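Dish rack or towel on the counter? Moving to a smaller kitchen

Harnis Home Forum > Kitchens > Small spaces

gudrun_h
Hello all, long-time reader and very occasional poster. We are moving to the Gradgate apartments in January and the new kitchen has no dishwasher and one short stretch of counter next to the sink. For thirty years I have dried dishes on a folded towel, the way my mother did, and my husband thinks it's time we bought a proper rack. I'm torn! Do you wash up by hand every day, and if you do, what do you put things on afterward?
Gudrun Haberkorn

lestosix
Welcome, Gudrun! Towel person here and I won't be talked out of it. When you're finished you hang it up and you've got your counter back. A rack moves in and never leaves, and then people start keeping clean plates in it like it's a cupboard.

ryota_t
I have to stick up for the rack here, with all due respect to lestosix (we've had this argument before, over cutting boards). We cook every night for four and a towel is soaked through by the second pan. I grew up in a house where whoever cooked didn't wash, and I still think that's the fairest rule there is, but it does mean the washer-up gets a mountain, and a mountain needs somewhere to go.

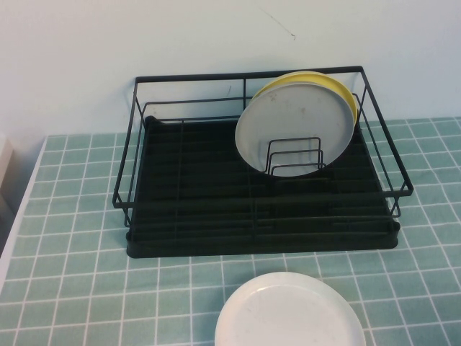 The thing I'd look at before anything else is the tray, and whether you can lift it out easily with one hand. You want to rinse it every couple of days and give it a real scrub with vinegar on Sunday, or you'll get that slimy film under there, and once it starts to smell you'll blame the drain for a week before you find it. Ask me how I know. Measure your tallest pot too, and check the faucet can still swing.

gudrun_h
Thank you both, that's so helpful. I hadn't thought of the faucet at all. My biggest pot is the soup one and it's a monster, so maybe that one gets dried by hand and put straight away?

yaman
Dry the big stuff by hand, yes. Also, cast iron never goes in a rack, please. Towel, then a minute on the burner, then a wipe of oil.

lestosix
See, yaman is using a towel.

ryota_t
For cast iron! I'll give you cast iron. But you can't tell me you stand there with wine glasses upside down on terry cloth and never get that musty smell inside them.

lestosix
I put a chopstick under the rim so the air gets in. Works fine.

ryota_t
Okay, the chopstick is pretty good. I'm stealing that one for the jars.

gudrun_h
My husband read this over my shoulder and is very pleased with himself. I think we'll try a small rack for the everyday plates and keep the towel for glasses and the soup pot - I've got 2 drawers full of them and I'm certainly not throwing them out. I'll come back and let you know once we're unpacked, if I can find the computer.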